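Once Upon a Laptop

My nephew's class at Craddock Elementary wrote a story last April in which a heron steals the moon, gets bored with it, and tries to give it back to the wrong planet. It was read aloud by eleven voices, two of them giggling, over a soundtrack of somebody's kitchen faucet. I've listened to it four times. I'm not even embarrassed!

The thing they made it with is called Osus, and it's a storytelling program built by a little outfit named Nistska. I went in grumpy, I'll admit. I've sat through plenty of classroom software that hands kids a dragon and a castle and then congratulates them for clicking on both. Osus starts with sound. You record something first (a door, a dog, your own humming) and only then does the page open up and ask who might be making that noise. The pictures come last, and you can skip them completely if you want to.

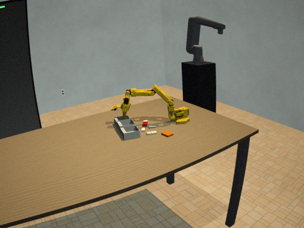
Yellow robot arm on a wooden tabletop, computer-rendered.

I borrowed a login and tried it at my own kitchen table around bedtime, which was a mistake, because I was still up at midnight deciding what a squeaky cupboard wanted out of life. There's a bank of 200 ready-made sounds if your house is too quiet. I liked those less. They're clean and polite, and every kid I talked to had gone straight past them to record their own burps.

What I really wanted to know was what happens to the writing. Do they ever write anything down? They do, sort of. Once a story is recorded, the program types it up, badly, and the kids have to go in and fix it. My nephew's heron came out as "hair on" all the way through. He spent a whole class period putting in commas and he told me about it at dinner, at length, with examples. This is a boy who once handed in a book report that said "It was good" and drew a line under it.

It isn't all lovely. Saving is slow, and the undo button goes back one step and then just sits there. The school in Hesbridge where I spent a morning has 40 headphones and a noisy heating system, so half the recordings sound like they were made on a ferry. The class license was $864 for the year when I asked, and that's a lot of bake sale. You can share a story with family by link, but it took me three tries to find where the link lives (under the little gear, for no reason I can think of).

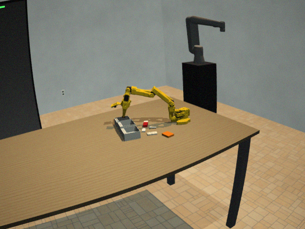 According to Gwawr Vaughan, the fixing-up part is exactly where she loses half her kids. They adore the recording, she told me, and then they see a screen full of mistakes that the computer made and they get mad about it. "They say, I said it right, why do I have to clean up?" She lets hers work in pairs now, one reading aloud and one typing, and she turns the typed version off altogether for the youngest ones.

I get that. I'd be mad too! But I keep thinking about the commas. Nistska keeps a public shelf of finished stories, 2,812 of them when I last looked, and you can tell which ones somebody fussed over. There's one about a bus that's afraid of bridges where every pause is in the right place. The heron story is up there as well, faucet and all, and my nephew has already started on the sequel. The heron is in jail.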